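Silard publishes results of workplace catering supply trial

Firm will extend daily delivery model to further sites after review of ordering, storage and waste records

May 10, 2022 – Silard, the contract catering supplier, has published the results of its trial of a revised supply model for small workplace canteens. The trial compared a fixed weekly order with a daily order placed before 10 in the morning for delivery on the next working day. It was carried out at sites with no full kitchen, where cold food is prepared or finished at a counter and sold the same day.

The trial covered 3,651 orders. Of these, 2,532 were placed under the daily model and the rest under the existing weekly arrangement. Both groups used the same product list and the same prices. Sites on the weekly arrangement could still ask for a top-up delivery, which was recorded as a separate order.

Bread, fillings, salad items and dairy products were included in the daily order. Bottled drinks, crisps, paper goods and other items with a long shelf life stayed on a weekly delivery at all sites. Silard kept these lines apart so that a change in the volume of drinks ordered would not affect the figures for fresh food.

Sites on the daily model recorded less unsold bread and fewer opened packs of filling discarded at close of business. The difference was largest at sites where attendance varied through the week. At sites with steady attendance the two models gave similar results, and Silard does not plan to move those sites to daily ordering unless they ask for it.
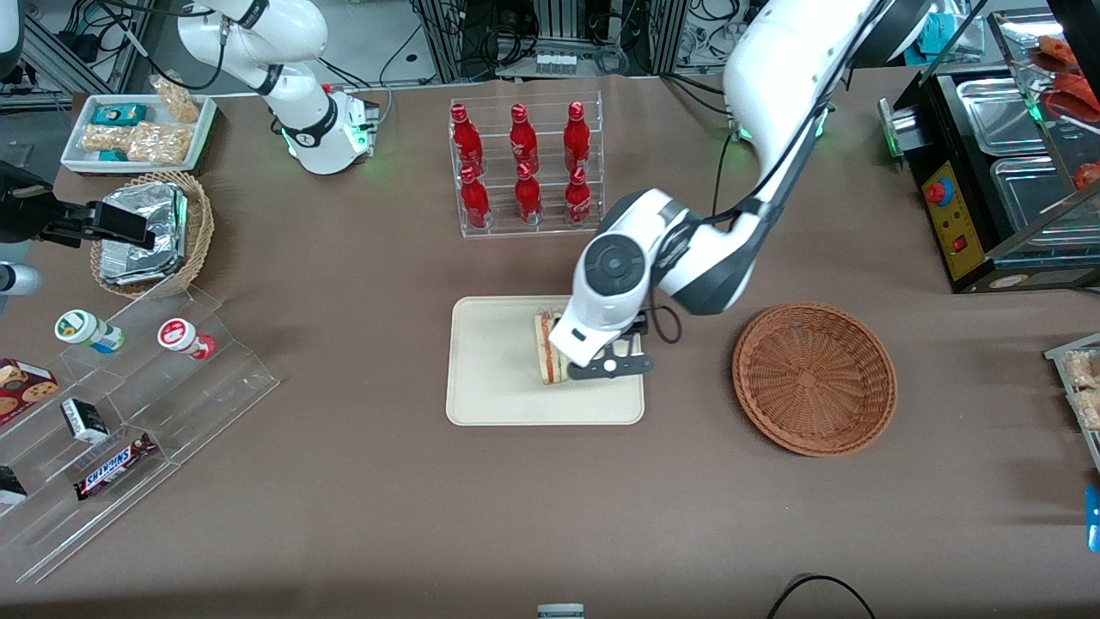 Sandwich on a beige tray, with bottled Coca-Cola in a clear rack and a round wicker basket.

Storage was reviewed as part of the same work. Under the weekly arrangement, chilled space was fullest on the day of delivery and partly unused by the end of the week. Daily ordering levelled this out, and several sites were able to switch off a second refrigerator. Energy use was not metered separately during the trial and no saving is claimed.

The main drawback was the time needed to place orders. Staff had to complete an order form every working day, and early versions of the form listed the whole product range. In February the form was replaced with a shorter one that opens with the site's previous order already filled in. Quantities can be changed line by line. An order that is not confirmed by the cut-off time is not sent, and the site receives a reminder.

The ordering software was supplied by Drillik. Deliveries were made by Fleledier from its existing chilled depots, using routes already in service. No vehicles were added for the trial. Fleledier will remain the carrier for the next stage, in which delivery windows will be shortened at sites with limited access for unloading.

Bread for the trial came from Kopecký, which bakes overnight and releases loaves to the depots in the early morning. Kopecký also supplied a smaller sliced loaf for sites with low demand. This loaf was first offered as a test item and has now been added to the standard list – it can be ordered singly, while the full-size loaf is still sold by the case.

From the start of the next contract period, the daily model will be open to any site with fewer than 200 registered users. Larger sites will stay on the weekly arrangement while Silard examines whether the order form can handle several counters under one account. Existing customers do not need to sign a new contract to change models. A written request must be sent at least 10 working days before the first daily order.

Product prices are the same under both models. Minimum order values apply to each delivery and are set out in the supply terms, which also cover returns, short deliveries and public holidays.

About Silard

Silard supplies chilled, ambient and bakery goods to workplace canteens, staff shops and meeting venues. It does not operate canteens or employ counter staff.

Notes to editors

An order is counted once, on the date it was confirmed. Orders cancelled before the cut-off time are excluded. Waste was recorded by weight at close of business for fresh food only. A summary of the trial method is available from the Silard press office on request.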